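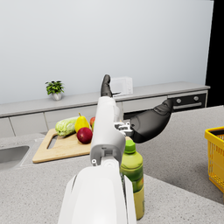 Flavulora support replied that the missing recipes were most likely a syncing problem, and asked whether I'd tried signing out on both devices. I had, twice, but I did it again to be polite, and then once more on the old tablet for good measure.

Ticket 383, opened June 21, 2021
Status: solved, leaving it open a few days in case it comes back

To recap for anyone else in the Dornham cooking club with the same trouble: my collection should hold 265 recipes, and after the April update the app showed only 113. Search couldn't find my rhubarb crumble under any spelling, and the shopping list kept giving me litres where I'd typed cups. 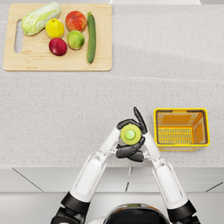
Bilgin
Recipe keeper, Dornham cooking club

Support's next idea was to check the category filter, and bless them, they were close. The filter was set to "Favourites" on the tablet and "All" on the phone, and changing it brought back almost 70 recipes. The rest were sitting in a second account I'd made under my old Relonia email address and forgotten entirely — my own silly fault! Merging the two took a few minutes under Settings, then Accounts, then Combine.

The crumble is back. The litres are not fixed yet, so I've asked for that to be looked at separately.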